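### 3.2 Materials and Folding Procedure

All folding was done in the second-floor workroom at Mahuika, on cream-colored tables pushed together.
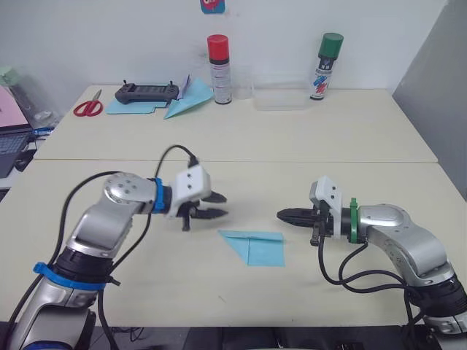

Each sheet was folded lengthwise first, opened again, and then brought in at the corners to form the nose. We chose this order after a short trial in February, when Jolene Stubbs compared it with two other ways of starting. Sheets that began with the lengthwise fold gave noses that lined up with the center crease more often, and the wings came out closer to equal in width.

**Figure 2.** Folding area with a light blue sheet partly folded on the near table. A folded airplane, a flat sheet and a pair of red-handled scissors are on the table behind.

The paper came from a single supplier, Podville, and was ordered in one lot of 1,232 sheets. We set aside the outer sheets of each pack, which tended to have bent corners, and used 1,000 of the remainder for the main series. Paper was kept in the workroom overnight before use so that it would be at the same humidity as the room. Colored stock was preferred to white, as creases were easier to make out in the photographs used for scoring.

Corner folds were set at 45 degrees to the center crease. A fold was accepted if its edge lay within 2 mm of the crease along its full length. Sheets that missed this limit were logged as rejected and were not refolded, because a second crease close to the first weakens the paper and changes how the wing sits. Dela Arthur and Jayanthi Rao scored the folds separately and settled any differences by measuring the sheet again.

The most common fault was a small gap at the tip of the nose, where the two corner flaps should meet. It usually went back to the first crease. When that crease was soft, the sheet shifted while the second flap was being pressed, and the flap ended up slightly past the center. Pressing the first crease twice reduced the fault but added time to each airplane.

Finished airplanes were stored flat, with the wings closed, until the flight tests described in Section 3.3. We did not trim or tape any of them. Wing angle was set by hand just before launch using the card template supplied by Carleen McPhee.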